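Laundry is still the hard one

Readers keep writing in to ask when they can stop doing their own laundry. The short answer is that some of it is close, some of it is a long way off, and the parts are in a different order than most people expect.

Dishwashers and robot vacuums have been in homes for years, and they set the expectation. A vacuum has one job on a flat surface. It doesn't pick anything up. Laundry is nearly all picking things up, and what you pick up has a different shape every time you touch it.

We asked Nantana Yimyam, who ran the linen room at a 192-bed hotel in Birstead before moving into equipment buying, to go through a week's washing and mark which steps she would hand to a machine today. She handed over the washing, the spinning and the drying, all of which machines already do. She also handed over moving carts between rooms. Her old hotel used a cart mover called Obi for that, and she had no complaints once the door sills were ramped. Everything else she kept.

"People think folding is the problem," she said. "Folding is a problem, but you can't fold what you haven't got out of the machine."

Emptying a front loader is a good test for that reason. The door has to be open and the basket has to be where you think it is. Then an arm has to go in through a round hole, find cloth against a curved wall, close on it, and pull without dragging it across the rubber. A person does this bent over and half looking. Socks stick to the top of the drum. Sleeves wrap around other sleeves. A shirt can come out with two more items attached, or it can come out alone and leave a washcloth behind that you find on the next load.

Maksym Panasiuk writes control software for two-armed machines at Losura, and he gave us numbers from their own trials this winter. Out of 215 single-item pulls, the arms got the item into the basket without help 192 times. That sounds good until you ask about mixed loads. With 14 items in the drum, the average time to empty it was 22 minutes, and a person had to step in on most runs. He did not try to talk that up. His view is that one garment at a time is nearly solved and a full load isn't, and that the gap between the two is mostly about knowing when the drum is empty. 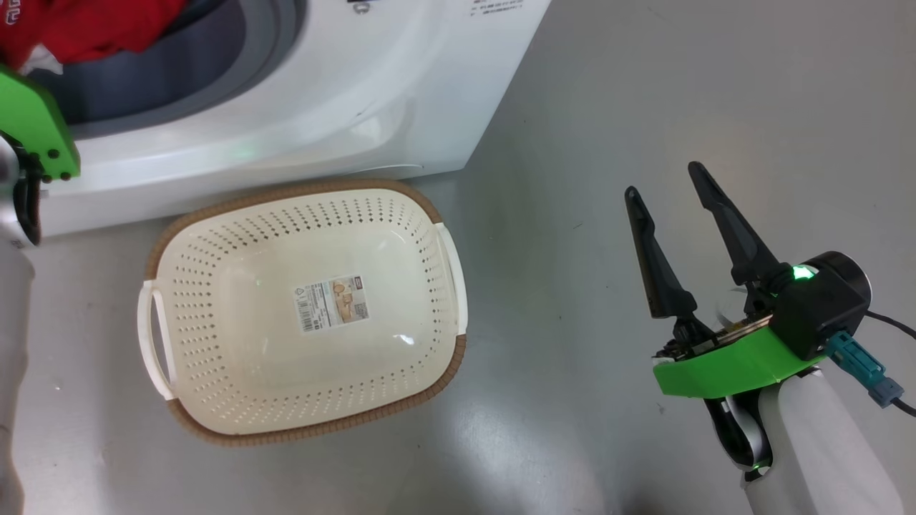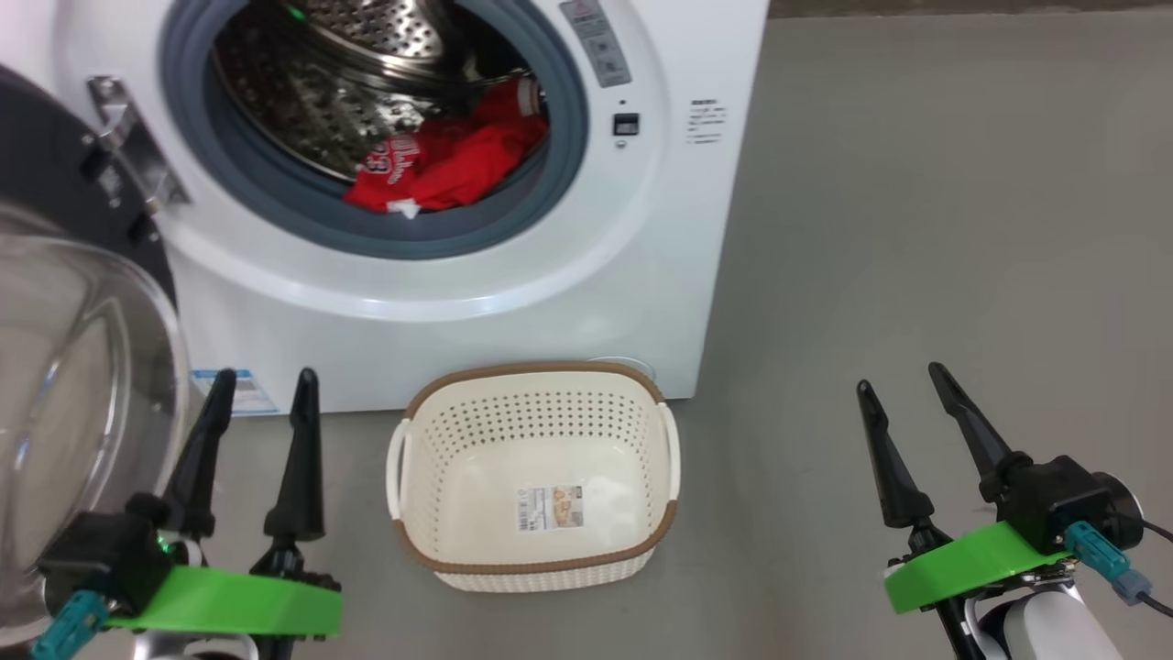

Two-finger grippers are the usual choice for this work. They are cheap, they are easy to repair, and they pinch cloth fairly well. They are poor at flattening it or feeling whether they have one layer or three. Panasiuk would like better touch sensing before he would like more fingers. Yimyam would like something that checks pockets.

Cost is the other half of it. A commercial laundry can justify a slow machine if it runs all night and the staff come in to empty drums and full carts. The Lirkley plant has looked at this twice and said no both times, the second time mainly over floor space. A household can't justify it at all right now. Emptying a washer takes most of us a couple of minutes, and an arm that does it in 22 would also need somewhere to live the rest of the day.

Shop-floor chores are further along. Moving bins, loading parts that are all the same size, and stacking boxes are routine in plenty of places. If you run a small shop and want to try something, start with whatever is rigid and repeats. Leave rags, straps and bags for later.

Losura plans to run mixed loads again in April with towels only, then towels and shirts. Panasiuk has agreed to share the results whichever way they go, and we'll print them. If you have a washer at work that gives people trouble, write in with the make and what goes wrong. We're collecting those for a piece on door latches and lint traps.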